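白色塑料桌腿晃，有没有办法弄稳

版块：家居 / 桌椅柜

阿堂in阳台
租的房子阳台上放了一张白色塑料桌，四条圆管腿，拧进桌面底下那种。牌子是 Prarkivell，买了两年。最近一放电饭锅就晃，特别是切菜的时候，整张桌子左右扭。地面我拿水平尺看过，是平的。想问问是腿的问题还是桌面的问题，值不值得修。

老周修凳子
先把腿一条一条再拧一遍。这种桌子搬来搬去，腿会慢慢松，站着的时候看不出来。

阿堂in阳台
拧过，有一条感觉拧到底了还是能晃。

三号楼东户
别修了，换张折叠铁架的。塑料桌就是放花盆的，你拿来切菜本来就不合适。

老周修凳子
回三号楼东户：切菜不合适我同意，换掉我不同意。腿松了又不是桌面裂了，花不了几块钱。

Sinaga
我家那张也是这样，最后发现是螺纹口里进了沙子，腿歪着拧进去的，看着到底了，其实差半圈。拆下来拿旧牙刷刷干净，再装就好了。

阿堂in阳台
这个有可能，阳台风沙大。腿拆下来要不要抹点什么？

Sinaga
我什么都没抹。

nullberg_77
缠生料带。水管上用的那种，顺着螺纹方向缠3圈，拧进去很紧。五金店就有。

三号楼东户
生料带是防漏的，不是防松的，压实了以后照样晃。我给我妈那张缠过，一个夏天就不行了。

nullberg_77
你缠了几圈？缠少了当然没用。我这张缠完用到现在，第二年了。

三号楼东户
没数。反正我不推荐。

Irena Górecki
我在社区活动室管桌椅，里面有7张塑料桌，款式差不多，每年12月收进去之前都要翻过来检查一遍。说一下我的做法，供参考。

地上先铺一层黑塑料布，桌面朝下放，不然台面会磨花。翻过来以后四条腿都朝上，哪条歪一眼就能看出来，比趴到桌子底下看方便得多。先别急着拧，用手扶住腿的中段前后推，看是腿在接口里动，还是接口跟着桌面一起动。
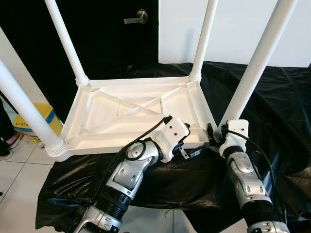 如果只是腿在接口里动，清理螺纹再重新拧，一般够了。如果接口和桌面一起动，要看底下的加强筋。中间交叉的那几根，还有往四个角去的斜筋，用手指顺着摸，有裂的地方会刮手。筋裂了我就不修了，那张桌子以后只放轻东西。

拧的时候腿要对正，先反方向转一点，感觉到螺纹落进去了再正着拧。四条都先拧到七八分，最后轮流拧紧。不要用管钳，塑料螺纹一滑牙就没有了。

老周修凳子
同意最后一句。我见过有人上管钳，接口直接拧裂。

Bulluvent
补充一点，换腿也可以。但是一定要带旧腿去配，不同厂家的螺纹粗细不一样，看着像，拧不进去。我网上买过一套，退了。

阿堂in阳台
谢谢各位。刚才照着翻过来看了，是左后那条腿，螺纹里真有沙，还有一小截干掉的胶，可能是前房客弄的。筋没有摸到裂口。刷完重新拧，现在推着不怎么动了。

Sinaga
切菜还晃吗？

阿堂in阳台
比之前好，用力剁还是有一点。

三号楼东户
所以我说塑料桌不适合切菜。

老周修凳子
剁骨头拿到厨房台面上去剁，平时切个葱没有问题。

nullberg_77
要是过一阵又松，试试生料带，我还是这个意见。

Irena Górecki
缠也行，别太厚，太厚了腿容易进歪。还有，搬桌子时抬桌面，不要抓着腿拖，我们那里松掉的腿多数是这么拖松的。

阿堂in阳台
我平时就是拖的……以后注意。胶那一截还剩点渣没抠干净，晚上再拆下来弄一次。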